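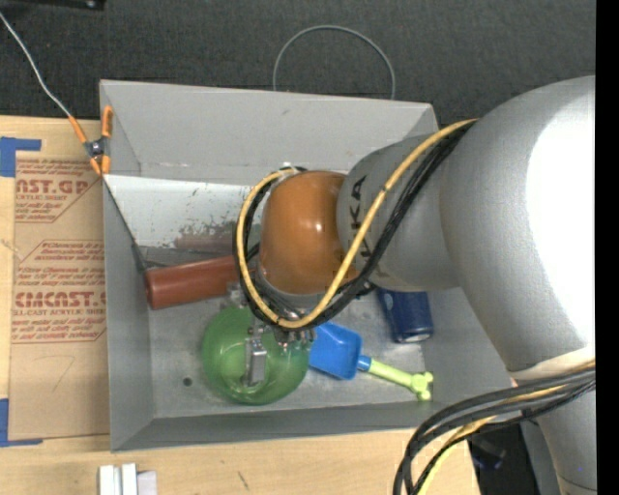 Paltent Lid Lock for Water Meter Boxes

Home Products Lids and Covers Locks Parts Towns and Districts Contact

Locking bar for meter box lids in sidewalks, verges and parking strips. Goes under the lid you already have. No new box, no digging, no concrete work.

Made for public works departments and small water districts that are tired of replacing lids. Also works for private roads and HOAs if you own the boxes. If the utility owns them, ask the utility first please. We get calls every week from homeowners and we have to send them back to their town.

What it does

A steel bar hangs under the lid and catches the lip of the box at both ends. Quarter turn with the Ene key and it lets go. Without the key the lid stays put. A pry bar can still break it if somebody has time and doesn't mind noise, we won't tell you otherwise. Most lids that walk off are lifted with a screwdriver by a person in a hurry.

Keeps lids from floating off in street flooding too. That was the original reason for it. Theft came later.

What's in the kit

- locking bar, galvanized
- turn head with rubber plug (keeps the grit out)
- 4 stainless bolts with washers
- paper drilling template
- instruction card, English and Spanish

Key is NOT in the kit. Order keys separately, see below.

Will it fit my boxes

Fits most rectangular cast iron and polymer lids. Round lids need the Kiven plate, which is a separate item and ships from the same place. Concrete lids - no. We tried, they crack at the bolt holes.

Measure the inside of the box at the lip, not the lid. People measure the lid and then the bar comes up short. Measure a few boxes on different streets, older neighborhoods often have a mix. Send us the measurements with a photo of the lid from underneath and Yoon-hee Maeng in our order office will tell you which bar. She usually answers same day.

If your lids have a touch-read pad or a radio antenna through the center, say so when you order. The bar has to be offset. Same price, different part.

Putting it on

Lift the lid and flip it over. Tape the template down, mark, drill. Bolt the bar on loose, set the lid back, check the swing, lift it again and tighten. Don't skip the loose fit. Clean the lip of the box before you blame the bar, dirt packed in there is the usual trouble.

Polymer lids drill easy. Cast iron wants a sharp bit and cutting oil, go slow. Wear eye protection and watch your fingers when the lid goes back.

Grease the turn head once a year. Any waterproof grease.

Keys

The Ene key is a T-handle with a cut that changes by customer. Your town gets it's own pattern and we keep it on file. We only ship keys to the address on the account, and only when the person listed on the account asks. Not to contractors. If your meter reading is contracted out you order them and hand them over yourself.

Lost a key? Call. Depending on how it went missing we might suggest new turn heads for that route. The heads swap out without pulling the bar.

Fire department and plumbers - some towns hand out a key, some leave one at the front desk to be signed for. Up to you. Work it out before the locks go in, otherwise the first burst pipe at night is going to be a bad one.

Who's using it

Rumness Water District put them on roughly 700 lids, starting with the streets by the rail yard and then the school routes. Their field supervisor Yusri Mandagi asked for the rubber plug because sand was getting into the heads. All kits come with it now. He's willing to talk to other districts, ask us for his work number.

Ordering

Sold by the case, 4 kits to a case. Sample kits available for towns and districts, one per department, you pay the freight. We take purchase orders. No card payments over the phone right now.

If your council needs a written quote for the agenda packet tell us the meeting date and we'll get it to you ahead of it. Quote comes with the spec sheet and a drawing. If you have to go out for bids we can send plain spec language without our name in it.

Stock note May 21, 2020: standard bars on the shelf and shipping. Offset bars are behind, waiting on the galvanizer. Kiven plates back in September. If you need both, we can split the shipment and only charge freight once.

Warranty

2 years on the bar, bolts and turn head. Doesn't cover snowplow damage or bars that have been cut. Do send us photos of cut ones though, and tell us wich street type it was on. Helps with the next version.

Returns ok on unopened cases. Keys can't be returned once cut.

Questions to the order office, weekdays. Leave a message if no one picks up, we're probably in the back packing.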